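Open day at Cloltar, May 16, 2018

The brochure promised 360 degrees of innovation. What we got first was a parking lot, then a lanyard, then a second line for people who already had lanyards.

Donnie Aitken took our group through, walking backward most of the way and hitting only one door. The Tetach building is the old half, all corridors. Llorente is the new half, with a cafe that closes at 2. We arrived at ten past.

The stop I'd recommend is the tabletop room. After all the talk of the future, the stars of the show are plain white boxes and blocks on a black table, done up like a kitchen showroom for very tidy ghosts. Square black-and-white markers are stuck on the fronts, and a flat board lies there with two more. I've paid good money for furniture with less character.

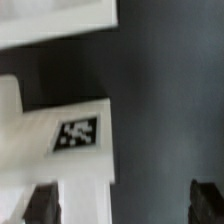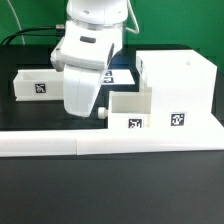
Eight of us had signed up for the Tevier talk afterward, which started late and ended later. The slides were mostly arrows. I did get a free pen, and it wrote all the way through the feedback form.

They're doing it again in August. Bring a sandwich, and park on the Llorente side.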